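Stikance says folding software needs no retuning between homes; figures leave questions

December 4, 2024

Tridport software firm Stikance has released version 3 of Nadik, its planning package for robots that handle clothes, and says the program can now fold a garment in a home it has never been tried in. The company's own numbers suggest buyers may want to wait before taking that at face value.

Nadik is sold as software only. It takes in camera views, guesses how a piece of clothing is lying, and picks the next place to grab. Earlier versions had to be tuned by hand for each new room, a job that customers complained could eat up days. Stikance says version 3 drops that step.

The claim rests on a test set of 1,000 folding attempts. According to a note published with the release, 497 of them ended in a fold that the company's own reviewers accepted. Stikance calls this "a strong base for everyday use." Put another way, more than half of the attempts did not pass, and the reviewers worked for the firm selling the product.

The note also leaves out how the attempts were split between easy items and hard ones. A dish towel and a thick sweater are very different problems. Knits stretch, sleeves slide under the body, and a bunched garment gives a camera few clues about which end is the collar.

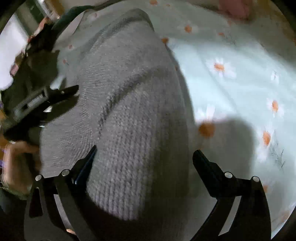
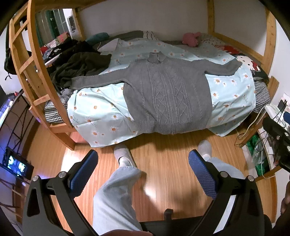 Gray knitwear on daisy-print bedding, bundled between the gripper's fingers in one view and laid out flat in the other.

What the testers left out

The release note lists 427 attempts as "flat start," meaning the garment was already spread out when the software took over. Finding the shape of a crumpled item is widely seen as the harder half of the job, and a flat start skips it. Stikance did not say how many of the accepted folds came from that group. If most of them did, the score for crumpled clothes would be a good deal lower than the headline figure.

Patterned bedding is another open point. The company says its perception module "handles busy backgrounds," but gives no separate score for them. It also gives no time per fold, so there is no way to tell whether a passing attempt took one minute or ten.

Addo, a rival planning package, reports its flat and crumpled starts in separate tables. Its scores are not directly comparable, as it uses a different list of garments and a looser rule for what counts as folded.

Stikance says it will publish a fuller breakdown in April, including results judged by an outside group it has yet to name. Nadik 3 is on sale now, and current customers will get the update without charge. The hand-tuning tool from the previous version is still included in the package, under a menu marked "advanced."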